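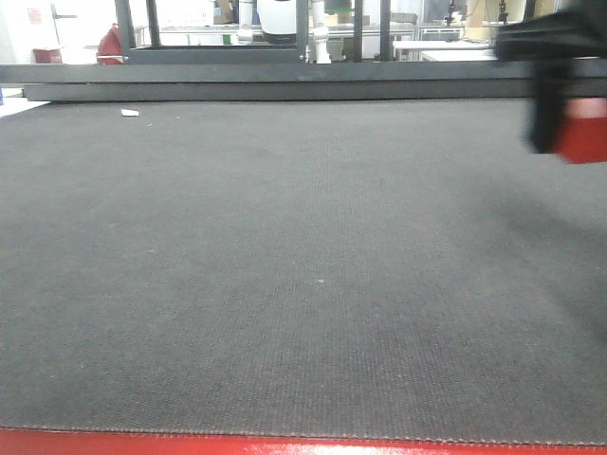

Grey mat on the bench, small white scrap towards the back left.

23 April 2019 - hedgehog room, Drundum

Weights first. The Boltwood female is up to 468 g this morning, and she left a bit of biscuit so I think she is getting enough. The small male from the school field has not gained since the last weigh-in. He is eating, or at least the bowl is empty, but his droppings are still green and loose. Sample put aside for the microscope this afternoon.

Scales: the Brunner kitchen scales drift if they are left on. I put the same tin on twice before breakfast and got two different readings. Turned them off and on again and they settled. Please zero them before every animal, with the towel already in the tub. Some of the February weights in the book were clearly taken with the towel included, so don't read much into that column. I have put a pencil line next to the ones I doubt.

Heat pads. The left-hand Fonel pad is running hotter than the right at the same setting. Probe thermometer under one layer of fleece, both on low, lid shut: left went to 30 degrees, right stayed at 24. Swapped the plugs over and the left was still the warm one, so it's the pad and not the socket. For now the left pad goes under half the box only, so that whoever is in there can get off it. Haven't tried medium on either.

Svenja Kuster thinks the right one is the faulty one and should be warmer. Could be. The leaflet gives no figure for low. She is going to bring her own pad in to compare.

Afternoon - did the dropping sample. Fluke eggs not seen, a few capillaria, plenty of what I took to be coccidia but I am not confident at that magnification. Asked Svenja to look as well and she agreed on the capillaria and was undecided about the rest. Slide drew up dry before we could settle it. Fresh sample tomorrow, and use less of it, mine was too thick. Vet rung, she will call back about dosing. Nothing given yet.

Woodpigeon in cage two: wing strapping came off again overnight. Re-did it with the narrower tape, figure of eight, and it sits better under the wrist joint. He can still fold the other wing properly. Tape comes off in the morning for a look at the skin.

Release pen: fox-proofing along the hedge side is finished except for the corner post, where the mesh won't lie flat. Needs a second pair of hands and the long staples. The boxes in there want new hay before anyone goes out.

Fundraising total on the sheet in the kitchen says 3000, which would cover a decent incubator if nobody spends it on the shed roof first. I would like a say before it is decided.

To do
- fresh sample, small male
- ring vet again if no call by noon
- third pad comparison with Svenja
- corner post
- more puppy biscuit, we are on the last bag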